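Speaker notes, Galtutham meetup, February 21, 2019
Keep to 12 minutes. Water on the left.

Open with the fault log. 300 attempts at folding clothes, and one stop we still argue over. Pause for the laugh. If there isn't one, carry on.

What went wrong: the left gripper reported "closed, holding" with its fingers shut on nothing. The Manolakis controller believed it and went to the lift. Themis hit the stop. Themis would like it known that he was quick.

Explain the cause slowly. The grip threshold had been copied over from the Flaltley job, where everything was thicker. A bit of friction in the finger joint was enough to pass for a shirt.

Next slide, leave it up while talking. 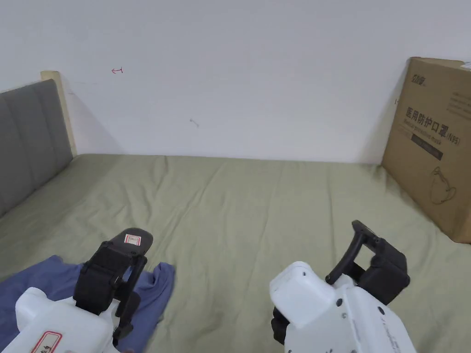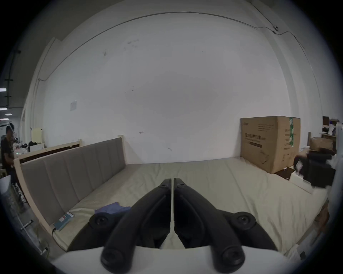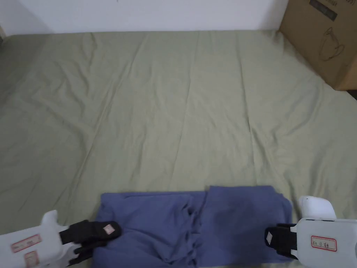
Blue cloth and grippers on the bed, three views.

Point out how little there is to feel in thin fabric. Don't mention August.

The fix: check force and finger gap together, and stop if they disagree. Aleksi Lindqvist wrote it in an afternoon, after we had spent a week blaming the cable.

Likely question: why not just use the camera? Answer: we asked for one in the budget. Look at Brendesus people while saying this.

Hand over to Themis for the stop button rules.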